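A Kitchen Built Before the Robot Arrives
Yolanda Escobar is teaching an arm to use a microwave, and she is doing most of it in simulation.
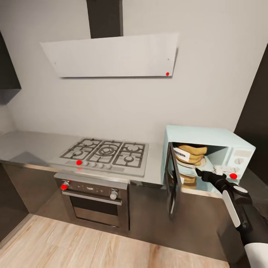
Eleven weeks on a workbench

The shared workshop at Vestholm has a welding bay, a laser cutter and a long bench by the window where Yolanda Escobar keeps her computer. Her project, Vikska, is a kitchen helper arm that she hopes to mount beside her own counter at home by May. For now it runs mostly in a rendered kitchen with a gas cooktop, an oven and a pale mint-blue microwave.

Escobar repaired commercial ovens for 11 years before she started building robots. She chose the microwave as the first job because it seemed small. The arm has to get its gripper into the open cavity and deal with packages stacked on the turntable plate, with the door hanging open on the left.

"I thought the food would be the hard part," she says. "It was the door. A door takes up a lot of room once it's open, and the arm has to know that."

She has logged 519 simulated attempts at unloading the microwave. Of those, 91 ended with the arm bumping the door, mostly in the early versions. She changed the approach so the arm comes in from the right, and she slowed the last stretch of the reach.

The real arm is bolted to a steel plate at the other end of the bench. Escobar bought it used and rebuilt two of its joints. The gripper pads are cut from rubber sheet, and she is on her fifth set. The motor controller is a Millik board that she says was cheap and badly documented.

Moving from screen to bench has been slow. Packages that hold their shape in the simulator sag on a real plate, and the door on her test microwave swings back unless it is propped. Members of the Peñalver robotics club have lent her a force sensor, which she plans to fit behind the wrist.

The whole build has cost her about $1,900, including the arm. The oven knobs come next. After that she wants to try the cooktop, with the gas disconnected.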